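Desjardins to open computer repair and reuse workshop at Markthorpe

Markthorpe, 20th December – Desjardins, the office equipment reseller, has confirmed that it will move its desktop computer repair and reuse work to a single site at Skatwood House, Markthorpe. The new workshop will take in retired office desktops from business customers, test them part by part and return working machines to use. Parts that fail testing will be passed on for material recovery.

The work is at present split between the company's depot in Zarngate and a rented unit elsewhere in the town. Both will close to incoming equipment once the Markthorpe workshop is in full operation. Bench staff at the two sites have been offered transfers on their present terms.

Skatwood House was built in 1953 as a printing works and has a solid ground floor suited to racked storage. The building has been rewired, and the loading bay on the north side has been widened to take larger vehicles. Two floors will be used. The ground floor will hold goods in, data erasure and storage, and the first floor will hold the test benches and the packing area.

Customers will be able to book collections by the pallet or by the cage. Each machine will be given an asset number on arrival and this number will stay with it through erasure, testing, grading and resale. Where a machine is broken down for parts, the asset number will be recorded against every part kept. 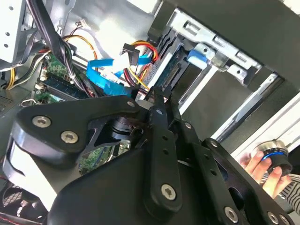
What happens to the data on a customer's drives?

Drives are taken out at goods in and held in a locked store until they have been erased or shredded. Erasure is carried out by software that writes over the whole drive and then checks the result. A drive that cannot be written to, or that fails the check, is shredded on site. The customer receives a report listing the serial number of each drive, the method used and the outcome. No machine goes to the test benches with its original drive fitted.

Testing will follow a fixed order. The power supply is checked under load first, followed by the main board, memory, processor, graphics card and cooling. A machine that passes is fitted with a replacement drive, cleaned and graded A, B or C according to the state of its case. The grade refers to appearance only. All three grades pass the same electrical and running tests and carry the same warranty.

Older workstations form a growing share of the equipment received. Many were bought for drawing office and design work, and hold graphics cards and memory that remain useful after the rest of the machine has reached the end of its working life. Such parts will be tested in a known good machine before being offered for sale. Processor sockets will be inspected under magnification for bent or marked contacts, and boards with socket damage will not be resold as working. Coin cells on boards kept for stock will be replaced as a matter of routine.

Desjardins will publish a stock list for trade buyers, starting with desktop memory, graphics cards and power supplies. Main boards will be added when enough have been tested to keep a steady supply. The minimum trade order will be 10 items, which may be of mixed type. Private buyers will be served through the Zarngate shop – this is not affected by the move. 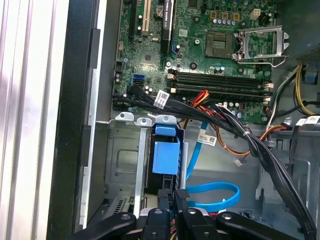

Terms for existing customers

Collection contracts already in force will be carried over to Markthorpe without change to price or notice period. Customers do not need to sign a new agreement. The address on transfer paperwork will change, and revised forms will be sent out before the first collection under the new arrangement. Equipment still held at Zarngate on the date of the move will be processed there to completion, and reports for it will be issued in the present format.

Laptops, screens and printers will continue to be accepted in mixed loads but will be sorted and sent on to other sites. Rack servers should be booked separately because of their weight. Loose lithium batteries, leaking batteries and equipment damaged by fire or water cannot be accepted at the loading bay and should be declared at the time of booking.

About Desjardins

Desjardins supplies, repairs and resells office computer equipment to businesses, schools and public bodies. It operates a trade counter and a shop in Zarngate. Enquiries about collections, trade stock or the Markthorpe workshop should be made through the contact form on the company's website, quoting an account number where one is held.

Ends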